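Public Policy 152: Local Government and Water
Handout 4: How a Special District Makes a Decision
Instructor: Loubna Samir
Section leader: Stella Kaijage

Reading for this handout: Barros case packet, parts 1 and 2. Bring the packet to section.

1. What a special district is

A special district is a unit of local government set up to do one job, or a small group of related jobs, inside a fixed boundary. Water supply, flood control, fire protection and sewer service are the common ones. The boundary often does not match any city or county line. In the Barros case the district covers all of Prirside and the eastern part of Brostia, so a Brostia resident may or may not be a voter in the district depending on the street.

The district has an elected board. The board hires a general manager, and the general manager hires everyone else. Students often mix these up on the midterm. The board adopts the budget, sets rates and approves large contracts. The manager runs daily operations and brings items to the board for a vote.

2. Where the money comes from

Most water districts draw on these sources:

Rates. Charges for water delivered. Usually a fixed monthly charge plus a charge per unit used.
Property tax share. Some districts get a small part of the general property tax. Barros does, under an old agreement with the county.
Bonds. Borrowed money, paid back from rates or from a special tax.
Grants. State or federal, nearly always tied to one project.

Know the difference between a revenue bond and a general obligation bond. A revenue bond is repaid from the income of the system. A general obligation bond is backed by taxes and in most places has to go to the voters. The Trokgate pipeline was paid for with revenue bonds, so the voters never saw it on a ballot. This became the main complaint in the public hearings (packet, part 2).

3. Steps in a board vote

Staff writes a report. The report goes out with the agenda, which must be posted ahead of the meeting. At the meeting staff presents, the board asks questions, the public comments, the board discusses, and a motion is made. A motion needs a second. After that comes the vote, which is recorded by name.

An item can also be continued, meaning put off to a later meeting. The Trokgate item was continued twice. Read the minutes for both meetings and write down what new information the board asked for each time. In one case it got what it asked for and in the other it did not.

The consent calendar is a list of routine items passed in a single vote with no discussion. Any board member can pull an item off the list. In many districts a member of the public can ask for this too, but check the local rules. The first Trokgate design contract passed on consent in January.

4. Public comment

The packet includes 447 written comments on the pipeline. You do not need to read them all. Read the staff summary, then pull a sample and compare the two. Things to look for: form letters, comments from outside the district, comments about rates as opposed to comments about the route. The staff summary groups the last two together, and Professor Samir will ask you whether that was fair.

5. Operations and oversight
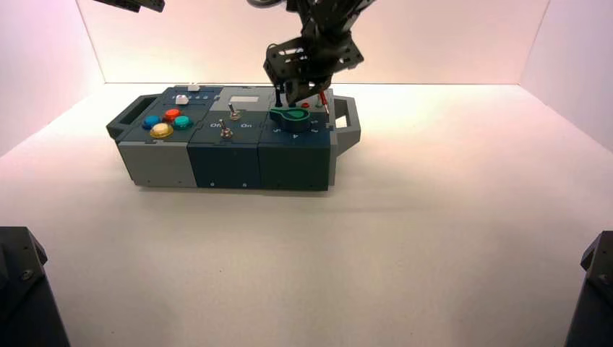

Board members vote on pump stations, valves and control equipment that most of them will never work with directly. They depend on staff and outside engineers to say what is needed and what it should cost. One thing to ask about any equipment item is whether it can be replaced in pieces. A control box built from three joined modules, with a handle at each end, raises that question in a simple way: would the district buy a module or a whole box? The answer affects whether the cost shows up under maintenance or under capital, and those two parts of the budget get very different amounts of attention from the board.

In the Barros budget, look up the dollar limit below which the manager can sign a contract without a vote. Then find the contracts that came in just under it.

6. For section

Write one page, due 13th October, on either question.

a. Should the Trokgate pipeline have gone to the voters? Use the bond terms in part 1 of the packet.
b. Did the second continuance change the outcome? Cite the minutes.

Stella Kaijage will take drafts by email up to the night before. Late papers lose a grade step per day.

Terms to know: consent calendar, continuance, revenue bond, general obligation bond, capital budget, signing authority, quorum.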